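The Slow Way to Own a Table

By Maham Ghumman

I bought my kitchen table on a Tuesday, in the rain, from a man who wouldn't help me carry it. It cost me 200 dollars, plus another 18 for the strap I had to run across the street and buy so it wouldn't slide off the roof of my sister-in-law's car. The strap is long gone. The table is still here, and I'm writing this on it, with my elbow in the pale spot where somebody (me) once set down a bowl of lemon halves and went off to answer the phone.

I've been thinking about that table a lot this year, mostly because I finally decided to fix it up, and fixing it up turned me into the kind of person who runs her hand along other people's furniture at dinner parties. I can't stop! I went to a birthday in August and spent twenty minutes on my knees under a dining table looking for the maker's mark. The host thought I'd lost an earring, and I let her think so.

So here is what I've learned about wooden tabletops, from a year of asking people who know far more than I do.

The first person I called was Rafia Sial, who refinishes furniture in a two-car garage and has never, as far as I know, fit a car in it. I told her I wanted to sand the whole thing down to nothing and start fresh. She made a noise like I'd suggested shaving the cat.

"Wash it first," she said. "Everybody wants to sand. Half the time it's just dinner."

She was right, and I was a bit insulted. I mixed a little dish soap into warm water, wrung the rag out until it barely felt damp, and went over the top with the grain. The rag came away the color of weak tea. I did it again and got weaker tea. By the third pass I had a table I hadn't seen in years, with a reddish streak near one end that I would have sworn was gravy and which was part of the tree.

Then I let it dry overnight, which Rafia said twice, so I'm saying it too. Overnight. Go to bed.

The next thing is figuring out what's on the wood already, and this was the part I'd been dreading, as I don't know one finish from another and the man in the rain certainly hadn't told me. Rafia's method is to pick a spot underneath, dab on a bit of rubbing alcohol with a cotton swab, and wait a minute. If it goes sticky, you've probably got shellac. If nothing much happens, it's likely something tougher, or an oil. Mine did nothing much. She had me drip some plain water on it after that, and the drops sank in and left dark little coins, so we decided it was oil, and old oil at that, and that the table was thirsty.

Thirsty I could handle. I bought a can of hardwax oil called Zareo at the hardware store, mostly for the label, and a smaller can of Prillado paste wax, because the clerk said people bought them together. (You don't need both. I've since learned that the clerk says this about everything, including, to a friend of mine, a rake and a birdhouse.)

Before the oil comes the sanding, which I did get to do in the end, though a lot less of it than I'd pictured. I started at 120 and finished at 180, by hand, with a block. Danish Rizvi, who builds workbenches and answers his phone with the word "shop," told me to stop there and not to get fancy.

"You go too fine and the oil's got nowhere to go," he said. "You've polished the door shut."

I asked him about sanding machines and he said sure, if I was in a hurry to make a dip. I wasn't.

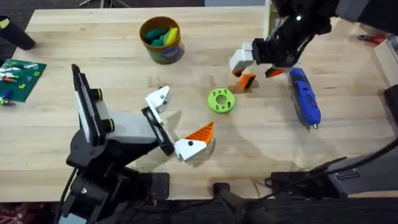
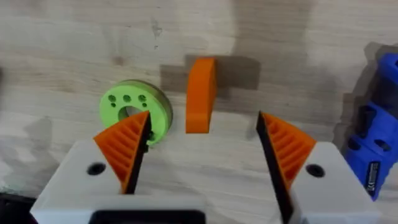
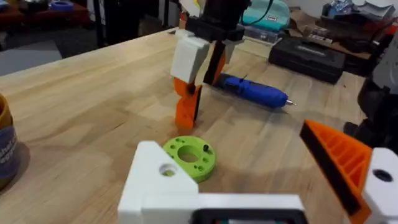

Light wood in all three, and nowhere to hide a coffee ring.

Danish has strong feelings about light wood. His own bench is maple, and he says a pale top teaches you manners because it shows you everything you've ever done to it. Dark wood forgives, he says, and then it lies to you for ten years. I told him that was a lot to put on a walnut sideboard. He said I hadn't met his mother's.

He's also the one who got me to stop worrying about marks. We were on the phone and I was complaining about a dent near my chair, and he asked me how it had got there. I had to think. It was from the night we put together the crib, when the Allen key wouldn't turn and my husband tried to persuade it with a hammer. Danish let me get to the end of that story and then asked if I still wanted to know how to steam out a dent. I didn't.

For the record, though, you lay a damp cloth over it and touch it with a hot iron for a few seconds, and the fibers swell back up. It works on a dent where the wood is only squashed. It won't do a thing for a gouge. And try it on bare wood, please, as an iron on a finished top can leave you a white cloud that's worse than what you started with. Rafia Janjua, my neighbor (yes, I have two Rafias in this, and no, they've never met), has that cloud on her coffee table and keeps an atlas on it.

Now, the oil. I read the can, and then I ignored the can and put on too much. What you want is a thin coat, thinner than feels polite, rubbed in with a lint-free cloth and then wiped off again until you'd think you had taken it all away. I left puddles. They went gummy by morning and I spent a whole Sunday rubbing them back. The second coat I did properly and it took eleven minutes, because I timed it out of spite.

One serious thing in the middle of all this fun. Rags with drying oil on them can heat up by themselves and catch fire. I'd always assumed it was the sort of warning they print to be safe, but Rafia Sial has a black mark on her garage floor that says otherwise. Spread them flat outside to dry, or drop them in a metal can of water with a lid. Don't ball them up in the kitchen trash, not even for an hour.

After the oil I waited most of a week before we ate on it. We had dinner on the floor like it was a picnic, and my daughter asked if we could get rid of the table for good.

I wanted to know how a table gets treated when it's fed people every night for decades, so I went to see Amna Kazmi, who runs a lunch place called Khattak. There's one long table down the middle and everyone sits at it, strangers and all. She says almost 200 people will eat there on a busy day. I asked what she puts on the wood and she laughed at me.

"Soap, water, and people's sleeves," she said.

She does oil it twice a year, when the place is closed. Otherwise it gets wiped, dried with a second cloth, and left alone. The second cloth matters to her. Standing water is what does the damage, she says, and most people wipe a table and walk off as though the air will see to the rest. I went home and bought a stack of second cloths.

She let me look underneath, too. Her father had written the price of the boards there in pencil, and next to it a phone number with too few digits to call. Her kids have added their heights along one of the legs, which makes no sense, as the leg stops at everybody's hip, but they kept on doing it anyway, sitting down.

I don't do coasters, by the way. I tried for a month. My aunt gave me a set made by a company called Leter, very handsome, slate with cork on the back, and they've become the thing my son builds garages out of. I wipe up the rings when I see them, and when one gets past me I rub it with a little oil on a soft cloth and it mostly goes.

My lemon spot didn't go. I sanded it and oiled it, and for a couple of days I thought I'd won, and then one morning the sun came in low and there it was, the whole shape of the bowl. Rafia Sial says I could take the top down further and probably lose it. She's offered to bring her good sander over some weekend, and I keep telling her we're busy.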